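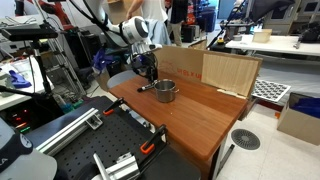 Figure 1. The marker and the pot at the test table. Cardboard stands along the back.

A Pot Is Not a System: Testing the "Fixed Home" Rule on a Shared Table
Jhosep Ospina
Final report, submitted March 28, 2020

1. Why I did this

Our course reading included the Clenwood guide to shared workspaces, which says that any small object will stay tidy if it is given one fixed home. The guide is very sure of itself. It gives no numbers and doesn't say who tried it, in what kind of room, or for how long. I picked the smallest version of the claim I could think of: one marker, one container, one table.

My question was whether people put a marker back in its container when nothing makes them do it.

2. Materials

The container is a small stainless steel pot with a short handle on one side. I first wanted a real pen cup and looked at one from Mirnine, but the guide says "any open container will do," so I took it at its word. The marker is black with a white band. The table has a reddish-brown top and is used by more than one group, which matters, as I explain in section 5.

I did not label the pot. Looking back I should have run a labeled version too. A steel pot says "kitchen" to most people, and someone who finds one on a work table has no reason to think it's for pens.

3. Method

I made 60 checks over four weeks, at different times of day. At each check I wrote down one of three things: marker in the pot, marker out on the table, marker gone. I did not move anything when I checked. If the marker was gone I put a new one out the next morning, next to the pot and not in it, so that the first move was up to whoever used it.
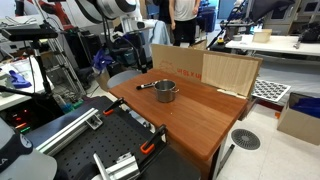
Figure 2. An example of "out on the table": the marker is right beside the pot and its tip points away to the left.

4. Results

The marker was in the pot at 24 checks. It was gone at 14. The rest of the time it was out on the table, and in most of my notes for those checks it was within a hand's width of the pot. I find that last part hard to square with the guide. People were not too far from the home to use it. They put the marker down next to it and went on with their work.

I also noticed that the score got better after I told a classmate what I was testing. I can't prove the two are connected, but I wouldn't trust the last week of data very much.

5. Problems

A marker is light and long and the pot is short, so it leans on the rim. Two people told me they thought it would tip the pot over. I tried it several times and it never did, but if people believe it, that may be enough to stop them.

The table is shared, and I have no record of who used it when. The Lozano handout on observation studies says to log this. I read the handout too late.

"Gone" is also a bad category. A marker someone is writing with across the room is not the same as a marker that has been lost, and my sheet treats them the same way.

6. Comments on the draft 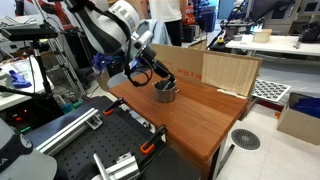

Arnulfo Mamani wrote back that I was being unfair to the pot, and that 24 out of 60 with no label and no reminder was better than he would have guessed. He also said I should have had a control: the same table and the same marker with no container at all, so there would be something to compare 24 with.

He is right about the control, and it is the biggest hole in this report. Without it I can say the fixed home did not keep the marker tidy, but I can't say it did nothing. I don't agree that the result is good. The guide says "will stay," and a marker that is in its place less than half the time has not stayed.

7. If I repeat it

I would run it again in August with a taller container, a label, and a stretch with no container. I would also keep a sign-in sheet at the table, although I doubt people will fill that in either.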